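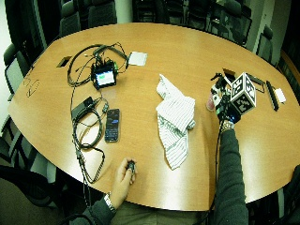

At the conference table, with a patterned cube in hand.

How to read a daily market report without panicking

Market reports are written in a hurry, at about the time the writer would like to go home. Once you know how they are put together, you can get through one in the time it takes to drink a cup of tea.

Start with the index, and look at the percentage before you look at the points. Suppose the Drarkholm exchange closes at 3,092, down 62 points. Sixty-two sounds like a bad afternoon. It is a fall of almost 2 per cent, so it was a fairly bad afternoon, but the same 62 points on an index of 30,000 would barely be worth a headline. It would get one anyway.

Next, read the verbs. Shares that "slip" or "ease" have usually moved very little. "Tumble" should mean a good deal more, although on a slow day in March a tumble can be had quite cheaply. Cross out the verb and write the figure over it. I do this in pencil and my family has stopped asking.

Then find the reason given for the move, and treat it with some suspicion. Prices are facts. "On fears over rates" is somebody's opinion, often formed after the close. If yesterday's rise and today's fall are both put down to the same speech, you may skip the paragraph.

Now check the individual shares. Reports like to name the biggest movers, and these are often small companies. Say Ovano jumps 9 per cent and Van Dijk, which is many times its size, drops 1 per cent. In an index weighted by company value, Van Dijk may well have done more to your fund that day. Look up the weightings once and keep them somewhere handy.

Last of all, work out what it means in your own money. If you have 2,000 in a fund that tracks the index and the index falls 3 per cent, you are down 60 on paper, before charges. Write that down next to the date. Then look at where the index stood a year ago, which the report may mention in its final line, if at all.

Currency and commodity prices normally come at the bottom. Read them if you are going abroad or own a mine.

Nele Kohlhase writes the beginners' money pages for the Wurklow newsletter. Next month: dividends, and why the share price drops on the day you stop being owed one.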